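Foltau Key Safe Owner's Guide
Section 3: Mounting, Setting a Code and Living With the Result

Read this section through once before picking up a drill. It was written by people who have watched a great many customers do it the other way around.

3.1 Before you start

The Foltau is a wall-mounted key safe with a four-wheel combination lock. It will hold the keys of an ordinary household. It will not hold the keys of a household that has kept every key since its first bicycle, and the door will tell you so by refusing to close.

Sort your keys first. Lay the lot out somewhere flat and put aside any that open a house you no longer live in, a car you no longer drive, or a filing cabinet that went to the tip. If you can't say what a key opens, it does not belong in a safe. Put it back in the kitchen drawer with its friends.

Supplied in the box:
Safe body with door
Mounting plate
Four masonry anchors and four matching screws
Weather cover
Code record card (see 3.4 before writing on it)

Not supplied: drill, masonry bit, pencil, spirit level, patience.

3.2 Choosing a spot

The best position is one your visitors can find in the dark and passers-by can't see from the footpath. Most homes have at least one wall that qualifies, usually the one with the wheelie bins against it.

Mount the safe on brick, concrete or a solid timber stud. Do not mount it on weatherboard between studs, on a downpipe, on a fence paling or on the letterbox. A safe that can be removed with its wall still attached is a carry case.

Choose a height that suits the shortest person who will use it. The wheels have to be read straight on, and a grandmother on an upturned bucket is outside the conditions of your warranty.

CAUTION: Check for wiring and pipes before drilling. Outside taps and meter boxes are a strong hint that something lives in the wall nearby.

3.3 Fixing the body to the wall

1. Open the door using the factory code, 0-0-0-0, and pull the latch down.

2. Lift out the rubber plug at the back of the compartment. Keep it. You will want it in step 7 and it rolls.

3. Hold the mounting plate against the wall, level it, and mark the four holes in pencil.

4. Drill each hole to the depth shown on the anchor packet. Blow out the dust with your eyes closed.

5. Push the anchors in until they sit flush. If one spins, the hole is too wide. Move the plate and start again; filler and optimism are not rated fixings.

6. Place the body over the plate and drive the screws through both, working corner to corner. Tighten by hand at the end.

7. Refit the rubber plug. Close the door, scramble the wheels and give the whole thing a good pull.

Note: Owners of the older Canwood body have two holes in place of four. The Foltau plate does not fit it, although several people have written to tell us that it does if you hit it.

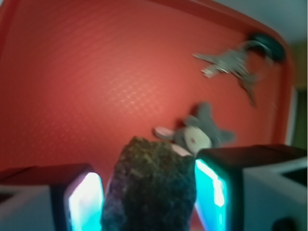

3.4 Setting your own code

The change lever is inside the door, behind the wheels. It only moves while the door is open, so there is no danger of changing the code by leaning on it.

1. With the door open and the current code showing, slide the change lever from A to B.

2. Turn the wheels to your new code.

3. Slide the lever back to A. It should click. If it doesn't, one wheel is sitting between two digits and is waiting for you to notice.

4. Scramble the wheels and try the new code 3 times with the door still open.

5. Only now put the keys in and shut the door.

Step 4 is the one people skip. Our support desk can recite their stories.

Choosing the number itself takes more thought than people give it. Your street number padded out with zeros is a poor choice, as it is displayed on the front of your house. So is the year you were born if there is a banner over the carport every time you reach a round number. Four in a row, four the same and straight down the middle are all known to every teenager in the suburb.

Write the code on the record card and keep the card indoors. Do not tape it under the weather cover. Do not tape it anywhere.

3.5 Loading keys

Hang keys on the inner hook with the blades pointing down. Bulky fobs go in last, towards the hinge side, so that the latch has room to travel. If you have to lean on the door, take something out.

Car keys with electronic fobs can be stored in the safe, but it does not block their signal. A car parked right against the wall may unlock for anybody standing in the right place. Park further along or keep that key inside.

Label keys by colour or by a word that means something to you. "Front door" is helpful to everyone, including people you haven't met.

3.6 Lending the code

Give the code only to people who need it, and change it when they stop needing it. House sitters, dog walkers and the bloke who came to look at the hot water system all have memories.

Change it every April in any case. There is no technical reason for choosing that month. It was in the first edition of this guide and enough customers have it on the calendar that we've left it alone.

3.7 Care

Rinse the wheels with fresh water if you live near the coast, and work a little dry graphite into the latch. Never use cooking oil. It works beautifully for one week and then attracts ants.

Replace the weather cover if it splits. Covers for the Foltau and the Fallivance are the same part.

3.8 If the door will not open

Check the code against your card. Check that you are reading the digits on the centre line and not the row above. Wiggle the latch while pressing gently on the door, in case an overloaded hook is pushing back.

If it still won't budge, contact the Sedgwick service counter and ask for Ánh Lại. Have your proof of purchase ready. She can't tell you your code over the phone; we don't have it, and she would like that to be understood before the conversation begins.

Section 3 revised 2018-12-31 by Định Đồng. Section 4 covers the wall-free model with the shackle.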